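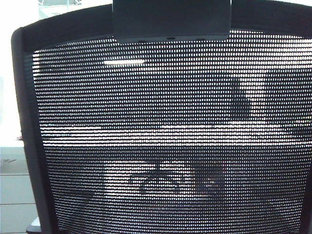 Open day at the Stendel helmet lab

Stendel opens its test building to the public once a year, in September, and I had managed to miss it for as long as I'd been coaching. This year the league sent an email saying every head coach was "warmly encouraged" to go, in the tone that means they take attendance. So I drove out with two of my assistants and a trunk full of our own batting helmets, which we had been told we could bring along for a look.

The building is at the back of an industrial park, past a tile warehouse and a place that does truck lettering. Stendel's sign is small enough that we went by it twice. Parking was in a gravel lot where a kid in a reflective vest waved everyone toward the same puddle.

Check-in

You sign a waiver, you get a sticker with your first name on it, and you get a pair of foam earplugs in a paper envelope. There was coffee. I'll say no more about the coffee. Our group was 22 people, mostly coaches and a few parents, plus one man who told me he just likes open days and had done a cheese plant the month before. He thought the cheese plant had the better handouts.

Our guide was Branislav Kuruc, who runs the impact side of the lab. He has the manner of someone who has watched a great many things break and holds no grudge about it. He began by asking how many of us stored team helmets in a car over the summer. Most hands went up. He nodded for a while and then moved on to the fire exits.

The drop room

The first stop is where they drop helmets. A metal headform goes inside the helmet, the whole business is hauled up a rail, and then it's let go onto a block. A sensor in the headform reports how bad the idea was. They do this over and over, in the heat, in the cold, and after soaking, and between drops somebody writes on the shell with a grease pencil.

I had expected a bigger bang. It's more of a cough. The second rig fires a ball at a helmet from an air cannon, and that one is as loud as you'd like. They had it set at 58 miles an hour for us, and Kuruc said it would be a fairly ordinary pitch in the older youth divisions. A mother near the front said "that's fifty-eight?" and took a step back from a machine that was behind a thick plastic screen and pointed the other way.

The helmet had a faint scuff on it afterward. He passed it around and asked who would let a kid wear it next inning. We all would have. He took it to a bench, cut it open with a band saw, and showed us a liner with a crease running through it as wide as my thumb. Then he asked again, and we all studied our shoes.

Chin straps and other religions

There was a long section on fit. Too long, if you ask my assistant Terry, who sat down on a crate for it. But I learned that I've been sizing catchers' helmets wrong for years. I go by whether it wobbles when the kid shakes his head. What they want is the helmet staying put while the skin of the forehead moves with it. There's a tape-measure chart for the starting size, and the padding does the rest if it hasn't been picked out in the dugout and thrown at a teammate.

Stickers came up. We give out stars for good plays, and by playoffs my shortstop's helmet looks like a suitcase. Kuruc said to check with whoever made the helmet, as some adhesives and some paints don't get along with some shells, and he'd like us to stop using spray paint entirely. A coach from the next county over said his club had just finished spray-painting theirs. There was a respectful silence.

The maker's table

After the lab you get fed into a hall where the companies are. Wumbei had a face guard that clips on without tools, in theory. I was handed one to try and clipped it on upside down, so I can report that this is possible. Plurar was showing a team management app with a page for logging the age of each helmet and every hit it has taken. I liked it more than I wanted to. It costs 5 dollars a month per team, and what I use now is the back of an old lineup card, so they have a fight on their hands.

Lornerar makes the catcher's gear half my league wears. They had a raffle. I didn't win the raffle. The cheese man won the raffle.

Our own helmets

This was the part I'd been dreading. You could bring your own gear to a side bench and a technician would look it over at no charge. She went through the bag at a good clip. She looked for the date inside, pressed around the liner, ran a thumb along the ear holes, and put each one in a pile on the left or on the right. I was rooting for the right-hand pile. Mostly it went the other way.

The oldest one had a date in it from before some of my players were born. She asked if I wanted it back. I said it was sentimental, and she drilled a hole through the crown so it could stay sentimental without anyone batting in it.

Replacing the lot will take a chunk out of our equipment money, and the league offers clubs a grant of 200 dollars, with a form you'd think was for a mortgage. I've started the form.

If you go

Go in the morning. The cannon gets shut down at 3 p.m. for cleaning and the later groups only get a video. Wear shoes you don't mind putting in a puddle. Eat first, or bring something, as the food truck was listed on the flyer and was somewhere else all day. The stairs to the viewing gallery are steep, but there's an elevator at the far end if you ask at the desk. Kids are allowed if they're ten or over, and I wish I'd brought a couple of mine, the shortstop especially.

Terry wants it known that there were chairs in the hall and that he found them.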